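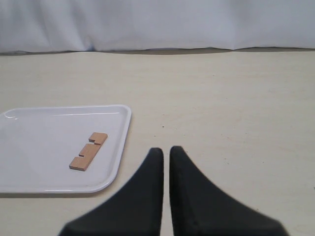

Sorting Wooden Puzzles: Notes for March

The annual review of the household puzzle collection has now been completed. It is conducted in March, before the warmer months draw everyone outdoors, and its purpose remains unchanged: to establish which puzzles are whole, which require repair, and which should be passed on.

The collection stands at 201 puzzles. Most were acquired secondhand, and a good number came from the closing sale at Fortin, where boxes were sold unopened and without guarantee. Eight were found to be incomplete this year. The Wirnitz packing puzzle, which had been listed as missing a piece since last spring, has been restored to the shelf. The piece had been stored in the Hukura box.

Work proceeds on one puzzle at a time. Pieces are placed on a plastic tray and checked against the solution sheet before being returned to the box. A pale tray is preferred, as small tan pieces are easily overlooked on a beige tabletop. Notched and stepped pieces should be turned over and compared on both sides; two of them may differ only in the depth of a single cut.

Edges are wiped with a dry cotton cloth. Water is not used on unfinished wood. Rough corners are noted and sanded later, in a separate session.

Lerato Adams has kindly agreed to receive the duplicates. Readers who own the smaller Kekix set and can supply a tracing of its longest piece are invited to write to the usual address. The copy held in this collection lacks it, and the box will remain on the lower shelf until a replacement can be cut.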